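Luana Miranda
6/11/22

1/ Ok so a few of you asked how the cross-county move went, and the answer is long, so it's getting a thread. Get a snack. I moved from Paterson to Pusthorpe with one cat, one car and way too many books, and I have opinions now.

2/ First, the books. I own a lot of books and I packed them in big boxes, like a person who has never lifted a box. My brother-in-law Wagner picked one up, put it back down, and went to sit on the stairs for a while. Small boxes for books! Everybody says it and I still didn't listen.

3/ The moving company was called Sternik and I'd use them again. Two guys, very calm, both obsessed with how the couch was going to get around the landing. They had it figured out before I finished explaining why it couldn't be done (it came in through a window originally, long story, different landlord).

4/ The bill was $2,087, and that's with me doing all the packing. The quote was lower. The difference was the long carry fee, because the truck couldn't park in front of my new building and had to stop down by the laundromat. ASK ABOUT THE LONG CARRY FEE. It was on page 2 of the estimate and I signed it without reading it, so that's on me.

5/ The cat rode with me. She yelled until the highway and then went dead silent, and that was so much worse?? I pulled over at a gas station to check on her and she was just lying there looking at me like I'd been rude. She's fine. She lives in the linen closet now.

6/ Things I wish I'd kept out of the boxes: scissors, toilet paper, a lamp, phone charger, the shower curtain AND the rings. I had the curtain. I did not have the rings. I took a bath in the dark like it was 1890.

7/ Kitchen stuff is where I lost my mind a little. I'd wrapped every single mug in newspaper and then labeled the box "misc." I also had a box labeled "misc 2." The mugs were in neither one, they were in with the winter coats. So the first week was all paper cups and canned drinks and eating over the sink, and you know what, I kind of loved it. No dishes!

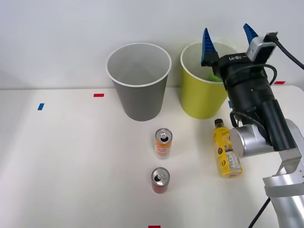

8/ UTILITIES, a rant

Call the electric company early. I called a few days before and the woman on the phone made a little noise, like a tiny "oh." They got it done, but I had to pay extra for the rush, and I had to be home for a window of time that was basically the whole day. The internet people (Cemari, if you're local) were way better. In and out before lunch, and the tech let the cat sniff his bag.

9/ The new place has 23 stairs up to my door. I know that number by heart because I counted them out loud on every trip like a toddler. My legs are amazing now, thank you for asking. My knees have filed a complaint.

10/ Neighbors so far: a lady downstairs who brought me zucchini bread and wanted to know right away if I play an instrument (no), and a guy across the hall who I've only ever heard sneeze. Huge sneezes. I said bless you through the wall once and he said thanks!

11/ Change your address everywhere before you go. I did the post office, the bank and my job and felt very grown up, then forgot the pharmacy AND my car insurance. My prescription took a lovely trip to the old place and the new tenant had to mail it to me. She put a smiley face sticker on the envelope so now I guess we're friends.

12/ Would I do it again? Ask me in March. Right now I have one bookshelf put together, a mattress on the floor, and a view of the back of a bakery. It smells like bread from five in the morning. I've gained weight and I've never slept better.

13/ If you have a spare set of shower curtain rings, I did buy some, but they're too small for the rod. So I'm still taking baths. Ok, that's the thread, I have to go find my can opener.

Comments

teacup_dana: the long carry fee got me too!! mine was for a hill

Wagner Nogueira: I was on the stairs for two minutes. Put that in the thread

Luana Miranda: @Wagner Nogueira you had time to eat a banana

mossybrick: what neighborhood are you in? the bakery thing sounds like my old street

pj_underhill: Did you tip the movers? Never know how much to give

Luana Miranda: @pj_underhill yes, cash for each of them, plus I bought them sandwiches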